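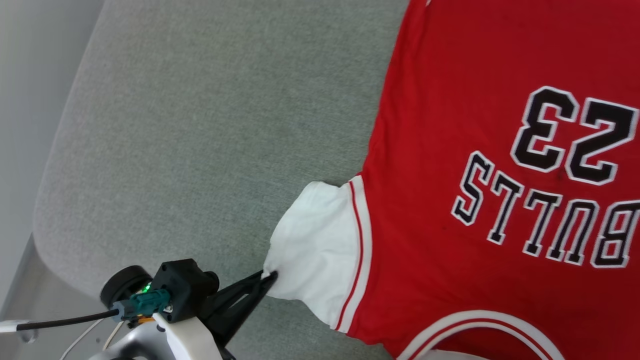 Jersey Swap and Folding Night

The Reltham clothing swap is back on Tuesday at 7 p.m., and this time it is sports tops only. Basketball, soccer, hockey and bowling shirts are all fine. Bring up to 11 pieces, washed and dry. Helju Koppel will check them in at the door and hand out one token per piece.

Last time we took in 134 items, and most of the evening went to sorting shirts that came out of bags in a ball. Please fold yours before you leave home. Darnell Dunleavy folds his this way:

Lay the shirt face down on a bed or a padded seat. Pull the sides straight and work any bunched fabric out toward the edge. Bring each side in to the middle, then fold up from the hem twice. Keep printed letters and numbers off the crease if you can, and put a sheet of tissue between them if the shirt is going into storage.

Anything left at 9 p.m. goes to the Lūse thrift shop.
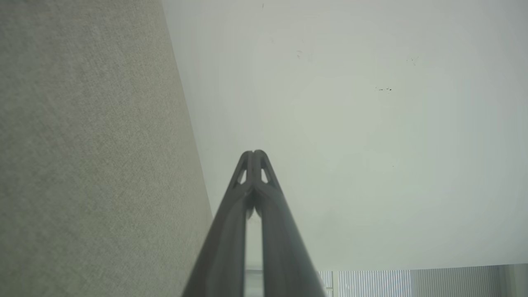

Seats and Tables

We have 15 folding chairs and could use a few more. If you can lend a table, call Algirdas Rimkutė by the weekend. Setup starts at 6 p.m. and takes 20 minutes. Please use the side entrance, as the front door will be locked.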